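Wevmont House Residents' Association
Minutes of the household and storage meeting, Feb 6, 2026
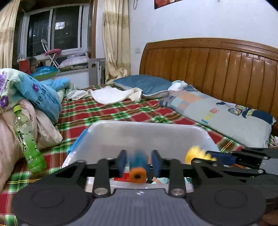
Question put before the meeting: should soft toys be washed before they go into a lidded storage bin for several months?
Answer given: wash and dry them fully first, as any damp left in the filling will turn to mildew once the lid is on.

Present: Ritva Pesonen (chair), Onni Savolainen, Pirjo Heiskanen, Aino Heinonen (minutes)
Apologies: Esko Lappalainen

1. Minutes of the last meeting
Agreed without change. The action on the loft hatch is carried forward to item 6.

2. Toys kept in bedrooms
RP reported that toys in the family flats are at present kept in three ways: in open bins, in drawers under the bed, and loose on shelves. The meeting had been asked by the families on the second landing for one method that could be written down and used by all.

PH spoke in favour of the translucent plastic bin. The contents can be made out in part without opening it, and a bin with a handle can be lifted on to the bed for sorting and put back on the floor afterwards. She noted that sorting on the bed saves bending and keeps small items off the carpet, where they go under the headboard end and are not found until the bed is moved.

OS accepted the point on bending but asked that bins which have stood on the floor be wiped underneath before they are put on bedding. Agreed.

AH asked whether cloudy plastic was worth having over clear. OS replied that clear bins from Nieminen had been tried in the ground floor playroom and had cracked at the rim in the cold store. The cloudy type is softer and has lasted. No change proposed.

Agreed: translucent bins to be the standard for soft toys. Drawers to be kept for books and board games.

3. Washing of soft toys
PH tabled the method used in her own flat. After discussion the following was agreed for the written sheet:

Check each toy for loose eyes, open seams and felt parts before washing.
Machine wash plain fabric toys at 30 degrees in a closed pillowcase or net bag.
Felt toys and toys with glued parts to be wiped by hand only.
Long pile toys to be brushed when half dry and again when dry.
No toy to be put in a bin on the day it was washed.

OS queried the last point, as toys from the tumble dryer are dry to the touch within the hour. PH said that the outer fabric dries well ahead of the filling. The rule stands.

RP asked about dolls with a fabric body and a hard head. These are to be treated as hand wipe only, with the body pressed between two towels. AH to add a line to the sheet.

The washing liquid at present in the laundry is Flado. Two households had asked for an unscented one. OS to find out whether the supplier carries it. No decision on cost until then.

4. Bedding in the children's rooms
RP reminded the meeting that pillows and sheets are to be stripped before a toy sort if the toys have not yet been washed. Where the bedding is to stay on, a spare sheet is to be laid over it.

Printed pillows: PH noted that printed cartoon covers fade sooner than woven checks when washed together with towels. She proposed that printed covers be turned inside out and washed with the lights. Agreed.

Long pillows do not fit the smaller of the 2 machines. The large machine is to be used and the load kept to one long pillow at a time – the spin cuts out otherwise, as reported in June.

5. Headboards
OS reported on the care of varnished wood headboards. Spray polish has left a sticky film on several of them, which then holds dust in the joints between the panels. A cloth wrung out in warm water is enough for weekly use, followed by a dry cloth. Studs and other raised parts are to be done with a soft brush.

AH asked whether pillows leaning on varnish would mark it. OS had seen this only where the pillow had been put back damp. Covered by the drying rule under item 3, which is to be extended to pillows.

Bins are not to be pushed hard against the headboard or slid along it.

6. Loft store
Space has been set aside for 63 bins. The hatch has been eased and now opens fully. EL had sent a note that the boards nearest the hatch should not carry more than one layer of bins until he has looked at the joists. Noted.

Labels: PH proposed a flat number and a one-word content label on the short side. RP preferred the label on the lid. It was pointed out that lids get swapped between bins. Short side agreed – lids to be left plain.

The card labels bought from Wenduritz peel in the cold. OS to try cloth tape and a marker.

7. Giving away
Toys no longer wanted are to be put on the hall shelf, washed, for 7 days. Anything left after that goes to the charity shop with the next run. Bins are not to be given away with the toys. AH asked that odd parts and unmatched pieces be kept out of the hall shelf. Agreed.

8. Any other business
RP had received a complaint about bins left on the landing overnight. Landing to be kept clear at all times. Notice to go up by the lift.

PH asked for a second net bag for the laundry. Agreed.

Actions
AH: write up the washing sheet, including the line on dolls, and send round.
OS: ask about unscented washing liquid; test cloth tape labels.
EL: look at joists by the loft hatch.
PH: buy net bag, keep receipt.
RP: landing notice.

The date of the next meeting will be set once EL has reported on the loft.

Minutes taken by Aino Heinonen. Corrections to her in writing please.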